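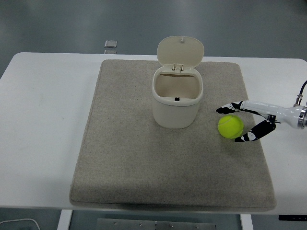 Research > Papers > Equipment Planning

Home Papers Authors Contact

Mar 31, 2018 - By the Ploso equipment planning group

4.2 Cost of a tabletop station

We priced each station by the task it had to support. For the ball-and-bin task (Figure 3), the objects are a tennis ball and a small plastic bin with a hinged lid, set out on a mat. Objects like these made up a very small part of the Ploso budget, and we left them out of the comparison.

Most of the spending went to the arm and the gripper. We asked for quotes from Lultside and Curnska, with delivery by the end of April. Lultside offered the lower price but needed 90 days. Curnska could ship in 41 days and included seven spare fingertips - an item we had not listed in our first plan. We set aside some 500 dollars per station for cables, mats and other small parts.

Figure 3. Ball-and-bin task. The two-fingered gripper is open around the ball, and the lid of the bin is up.

The Giáp site used the same price list, but paid for its tables from a separate furniture budget. Its totals in Table 2 are therefore lower.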